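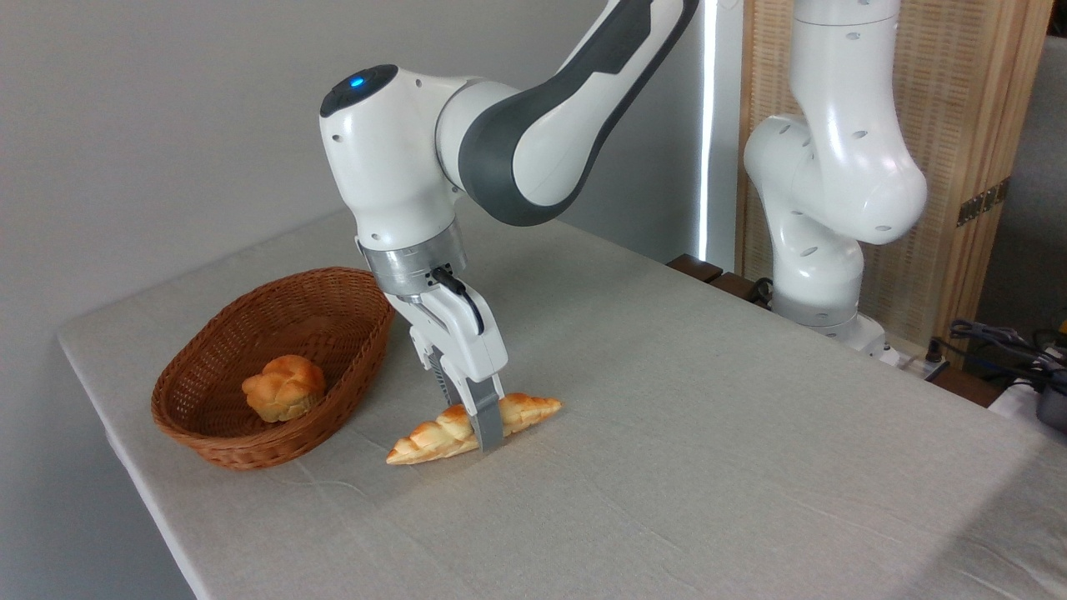 Minutes of the Handden bread table group, June 6, 2019, typed up by me because I was the one with a pen. We met to settle the bread for the October supper, and seven of us made it, which is pretty good for us! First up was the basket question. I'd been pushing for the oval wicker one, the reddish-brown one with the rim that flares out, and I still think it looks lovely on the light gray cloth. The trouble is the long braided roll. The knotted bun sits in there nicely, but it's a shallow basket and some of us worried the braids would hog the whole thing. We went back and forth on this for longer than I'd like to admit.

Agreed: buns in the baskets, braids straight on the cloth beside them. One member wanted a board under each braid and was outvoted, though she may bring her own board if she likes.

Cloths. The gray ones stay. There was a pitch for the checked set from the Pirnutine hall, but they're too short for the long tables and the hem is coming down on one of them. I said I'd ask if we can borrow them for the coffee corner.

Bread order. We're expecting 100 people. Oddsson bakery can do the braids and the knots on the same morning, as long as we confirm four weeks ahead. Somebody asked about seeded rolls – we had those last time and the seeds got everywhere, so no. I'm to call the bakery and ask about a price for the lot, and also if they'll slice a few braids for us (my vote is to let people tear it, but fine).

Butter. Three dishes per table, salted. We didn't get to the question of jam, so that's carried over again.

Baskets, part two! We're short on ovals. Drorau has some in the back of the shop and will lend them if we return them brushed out, crumbs and all. I'm picking them up the day before, and I could use a second pair of hands and a car with a decent trunk.

Any other business: the big bread knife is still missing. Please check your drawers.

Last updated: June 2019
Filed under: Meetings, Food & Supper
We use cookies to make this site work better for you. Accept | Manage settings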